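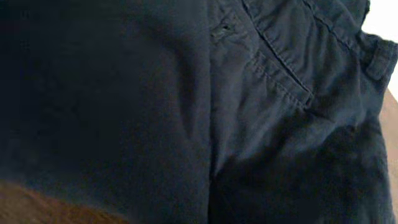 I own too many pairs of navy pants. I figured this out on Saturday night, sitting on the bedroom floor with the closet emptied out behind me and a cup of tea going cold on the windowsill, and I'm still a little annoyed about it this morning. In my head I was a person with a varied wardrobe! I was pretty sure there was some green in there somewhere.

So this is a closet post, sorry to the three of you who come here for soup.

Background, for anyone new. We moved to the apartment on Padilla Street in April, and the bedroom closet is about as deep as a cereal box. In the old place I had the big wardrobe plus the whole under-the-bed situation, and when we moved I just crammed everything in and shut the door and leaned on it. That worked fine through the summer, when all I wear is the same two dresses anyway. Then it got cold, I went looking for real pants, and the rod came down. The whole rod! Screws and everything, with a nice little puff of drywall dust all over my good black shoes.

My sister Jennylyn Castillo (yes I'm using her full name, she asked me to, she thinks she's going to be famous) came over with her drill and put it back up, into the studs this time. She also stood there looking at the pile on the bed and said "you know you don't have to put it all back." Then she ate my leftover noodles and went home. Rude, but okay.

I did pants first. Everyone says to start with the easy stuff like socks, but socks are boring and I knew if I started there I'd quit by nine. My rule was that I had to really look at each pair, like hold it up close to the lamp and look at the seams and the pockets and the buttonholes, and then try it on, and only then decide. It takes forever. I also learned more about my pants in one evening than I had in years of wearing them.

Take dark navy twill. Under a regular bedroom bulb it's black. I don't care what the tag says, it's black, and I have gone to work more than once in navy pants and a black blazer thinking I matched. You have to get it over by the lamp and bend the fabric a bit so the light skims across it, and then the blue comes up. I ended up making two piles, one for truly black and one for navy pretending to be black, and the pretending pile was a lot taller.

The other thing I got kind of obsessed with is pockets. I like a slanted front pocket with a proper line of topstitching along the edge. It lies flatter on me than the straight-in kind, and my hand goes in without me having to do that chicken wing thing with my elbow. Two of the pairs I was hanging on to had those fake pockets, where it's sewn shut and it's just there for looks. I tried with a seam ripper to see if there was a real pocket hiding back there, because sometimes there is (check your blazers!!), but no, just a sad little flap of nothing. Those went straight in the bag.

Also went in the bag: the gray wool ones that itch, the ones from my cousin's wedding weekend that I can only wear standing up, and a pair of corduroys that I loved so much the knees are bald. I felt bad about the corduroys. I put them in, took them out, put them in again, and then tied the bag and carried it down the hall so I'd stop.

What I kept was six pairs, and I'm happy with that number for about one more week until somebody has a sale. The favorites are still the plain cotton chinos I got at Cundley a few years back. They've been washed into something very soft and they crease if you so much as think about sitting down, but I don't mind. I iron them maybe twice a winter. The rest of the time I take them out of the dryer while they're still a tiny bit damp, give them one good snap, fold along the front crease and lay them flat on top of the machine while I deal with the towels. By the time I get back they're fine. Fine enough, anyway, I sit behind a desk.

Washing, because my aunt asked last time and I forgot to answer her: inside out, cold, zipper up and button done. The button matters more than I used to think. If you leave it open, the waistband flops around in there and gets that wavy bacon look, and then no iron in the world will get it flat again. And I wash the darks together and only together, ever since the Bovinside dish towel thing. (Short version, they were white, they are now a sort of lake color, and they were a present.) I use less soap than I used to as well. Too much and you get those pale streaks on dark cotton, right across the thigh where everyone can see them.

For the closet itself I gave up on hanging pants. The rod is for shirts and dresses now and the pants are folded in thirds on the shelf, with the fold facing out so I can pull a pair without the whole stack coming down on my head. I tied a scrap of blue yarn around a belt loop on each of the navy ones. It looks a bit kindergarten, but I got dressed in the dark this morning and I knew what I had on, so I'm calling it good.

I did price out one of those closet systems with the drawers and the sliding baskets. The Vesent one I liked came to almost 600 dollars before you even get to the shoe part, and I closed the tab so fast. Two shelf dividers and a shoebox for belts will have to do.

Next is sweaters, which I'm dreading, because I have a pile of them in a suitcase that I haven't opened since the move and I have a bad feeling about moths. If you have a moth trick that doesn't make everything smell like my grandmother's attic, please leave it in the comments. I've tried lavender and I think they liked it.

Oh, and the black shoes are okay! Wiped right off. The tea was undrinkable.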